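# Comparing two grippers on folded cloth

22 November is the date on my notebook page, but the comparison recorded in it had been under way at the Stosier workshop since April.

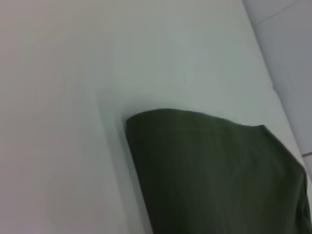
The purpose of the comparison was to decide which of two grippers should remain on the arm for cloth handling. The first is the Flonura, a parallel gripper with flat steel jaws. The second is the Kaushik, which has two curved fingers with soft pads. Both were driven by the same Skarkutine controller, and the wrist camera was left in one position throughout.

The task was limited to a single action. The arm approached a folded piece of cloth on a plain white surface, closed on the folded edge and raised it by 80 millimetres. An attempt was counted as successful if the cloth remained in the gripper for the whole of the lift and only the intended fold had been taken. Each gripper was given 200 attempts.

The Kaushik completed 77 more attempts than the Flonura. This was a wider margin than I had expected. Most of the Flonura's failures were of one kind: the lower jaw met the fold slightly too high and pushed the cloth along the surface. Reducing the approach speed helped a little, although it made each attempt tedious to supervise. The soft pads of the Kaushik were more forgiving of a poor approach, but they sometimes gathered a second layer, and the controller has no means of detecting this at present.

The camera requires separate comment. Dark green cloth on a white background is easily separated by colour, and the outline was found without difficulty in nearly every attempt. The height of the fold was a different matter. A single view from the wrist gives little indication of how far an edge stands above the surface, and the shadow beside the cloth was on several occasions taken to be part of it. Raising the detection threshold removed most of these errors – at the cost of losing the darker parts of the cloth as well.

Controller settings were kept the same for both grippers, with one exception. The Flonura would not close reliably at the lower force limit, and its limit was therefore raised before the counted attempts began. Readers who wish to repeat the work should note that the Skarkutine restores its default limits after a restart and gives no warning that it has done so. I lost an entire afternoon's results in this way, and they are excluded from the totals.

The Kaushik will stay on the arm for the present. The next set of attempts will use a thinner cloth and a second camera fixed to the side of the table. The Flonura has been returned to its former duty of lifting small boxes, for which it remains well suited.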